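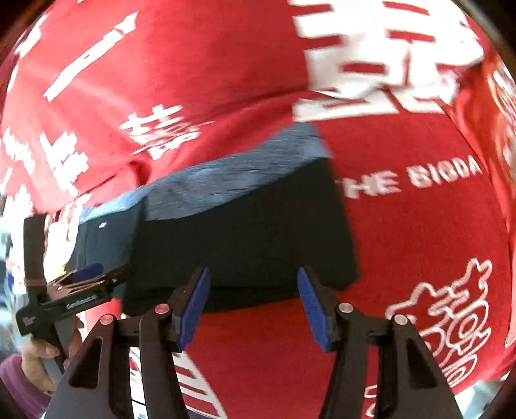 Two grippers, one black item, one red cover.

August
By Aoife Sheehan

The quote from Stivov came to 2321 a pair, and Radosław Urbańczyk read it out in the voice he kept for funerals.

"For two," he said.

"They come in twos."

"And the pads?"

"Pads are extra. The pads are 446."

He wrote 446 on the back of the Jasberg catalog, where he did all his serious accounting, and drew a box around it so it couldn't get out. Jasberg sold a cheaper gripper. It had arrived in spring, picked up a sock, and declined to put it down.

"What did we say we'd spend on pads?" I asked.

"50."
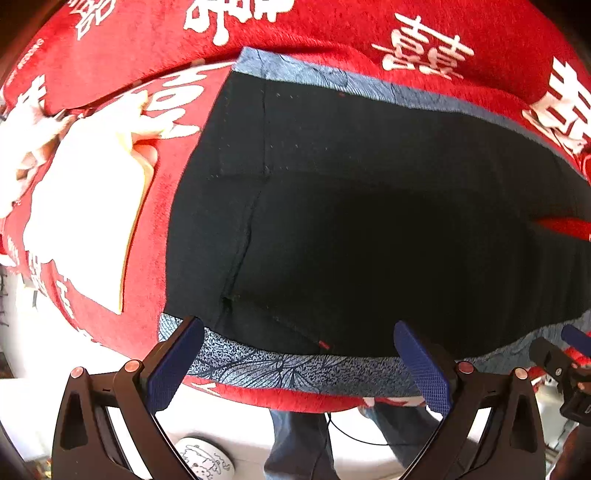

The budget had a line called Soft Goods, and Radosław hated it more than any other. Motors he understood. Motors had a warranty. But Ó Dálaigh wanted cloth, so cloth was what we planned for, and I had put in for the kind that fights back. He watched two dark blue fingers close on the leafy border of the black panel, with all that red plush and double happiness bulging behind it, and I could see him pricing the fingers.

"How long do they last?"

"Hunus got 5 months out of theirs."

"Hunus never touches anything."

He turned the catalog over, found no room left, and started on the cover, across the forehead of a smiling man in a hard hat. Then he asked whether Stivov would sell us one and a half pairs.

I said I would call them after lunch.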